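4.3 Comparing two grippers on the same arm

Use this section once the arm is mounted and the Derkley controller has passed its start-up check. Allow an afternoon. The manual used to say an hour, and we have since apologised to Xiuying Shao.

You will need one soft toy, one foam block, one wooden bowl, and the score sheet from the back of this guide. Resist the urge to use something more impressive. A gripper that can't manage a foam block will not rise to the occasion for a wine glass.

1. Fit the first gripper and tighten its screws by hand, then with the key supplied. Stop when it is tight. The plate is softer than you are.

2. Put the bowl to one side of the work area and the toy well away from it, so the arm has open table between the two.

3. Jog the arm down at the slowest speed until the fingertips are just over the rim of the bowl. Save this point as HOVER. 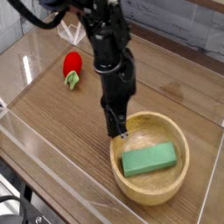

Fig. 12. Fingertips just above the bowl rim, block in the bowl, toy well clear.

CAUTION: Keep hands outside the clear panels whenever the arm has power. The panels do nothing for a hand that has gone over the top of them.

4. Check the cable at HOVER. It should hang in an easy loop with nothing to snag on. If it pulls straight at any point in the arm's travel, add slack now — a cable that is nearly long enough is a cable you will be buying again.

5. Look at both fingers from the side. They should hang parallel. If one leans, loosen it, square it up and go back to step 3. 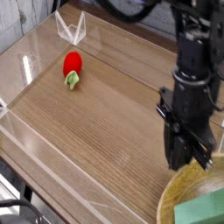 6. Lower the arm into the bowl until the fingers meet the foam block. Close at force setting 20. If the block slips, go up by 2 and try again. Do not start at the top of the range to save time. Hanyu Su did, and the block is now two blocks.

7. Lift, hold, lower and open. Mark the sheet "held", "slipped" or "dropped". There is no box for "nearly", despite several requests.

Getting the block back out of a bowl is harder than putting it in, as the sloping sides leave the fingers less room the deeper they go. 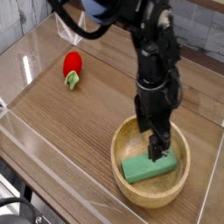
For that reason we score the two jobs on separate lines, and a gripper that shines at one is allowed to be hopeless at the other.

8. Do 29 lifts, then swap to the second gripper and repeat from step 1. Save a fresh HOVER point. The old one belongs to fingers of a different length, and the bowl will let you know.

NOTE: If the controller shows error 196 after a swap, it still thinks the first gripper is fitted. Choose the new one under Tools and restart.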